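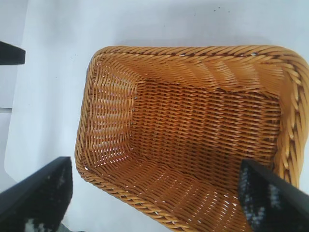

Home Basics Cleaning Storage Repairs

How to Clean a Synthetic Rattan Basket
By Lemlem Gebreyes, July
30 comments | 159 shares

I don't buy the claim that synthetic rattan cleans itself with a quick wipe. Crumbs go straight into the weave and stay.

1. Turn it over and tap the bottom. Skip the vacuum for now.
2. Work a dry toothbrush along the braided rim, following the twist.
3. Add a drop of dish soap to a bowl of warm water. Special sprays promise a lot, and I couldn't tell mine from soap.
4. Scrub the floor in the direction of the weave, then the walls.
5. Rinse and stand it on its side in the shade overnight.

Some people oil theirs afterward. It's plastic. I'd want to see what the oil is supposed to do.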